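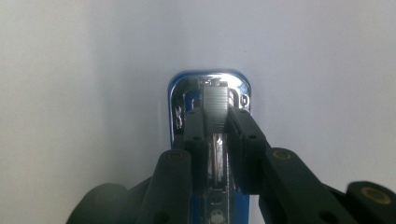
Stapler held at the head by both fingers, wrist view, Anside station.

Last updated: 25 August 2025
3 min read

To: Enach collection list
Subject: Re: Grasp point for the stapler task

Dear colleagues,

The question quoted at the end of this message was sent to the list by the Rarkside site. As it affects every station working on the desk-items set, the reply from the Anside coordination office is being sent to all subscribers.

The stapler may be gripped at the head. The collection guide asks for a grasp "near the center of the object," and that wording was written for the earlier set, which consisted mostly of boxes and cups. It will be changed. For the stapler, a closed grip with one finger on each side of the head is an accepted example and should be labeled "head grasp." Grips on the body remain accepted and should be labeled "body grasp." Operators are asked not to favor one over the other within a session. The model needs both.

The view attached at the top shows an accepted head grasp. The fingers meet the head from the left and the right, and the strip of staples can be seen between them. Reviewers at Rarkside asked whether reflections on the chrome cap are a reason to reject an episode. They are not. Bright streaks on metal are part of the ordinary appearance of the object, and stations should not dull the surface with tape or spray.

An episode should be rejected in the following cases:

- the stapler leaves the wrist view before the fingers have closed on it
- an operator's hand touches the stapler after recording has begun
- the stapler is dropped and then picked up again in the same episode (record the second attempt separately)

Failed grasps that end without a second attempt are to be kept and marked "fail." Several stations have been deleting them. Please stop doing so, and restore any that are still in the local trash folder.

On progress: the target for the stapler task is 2,000 accepted episodes across all sites. As of this morning 1,240 have passed review. A further 97 are on hold because the grasp label is missing, and most of those can be released once the labels above are applied. There is no need to record them again. The stations concerned have received a list of episode numbers by separate message.

The Major release of the labeling form will include both grasp labels as menu choices. Until it is installed, please type the label in the notes field, in lower case and without abbreviations.

Further questions on this task should be sent to the list and not to individual reviewers, so that all sites receive the same answer.

Collection Coordination
Anside

> From: Rarkside station desk
> To: Enach collection list
> Subject: Grasp point for the stapler task
>
> We have 19 stapler episodes in which the operator closed the
> gripper on the head and lifted from there. One reviewer passed
> them and another sent them back, citing the "near the center"
> rule. The lifts themselves were clean. Should we keep these
> episodes or record them again with a grip on the body?
>
> The same reviewer also raised the glare on the metal front. We
> can move the lamp if required, but would prefer to leave the
> station as it is until the set is complete.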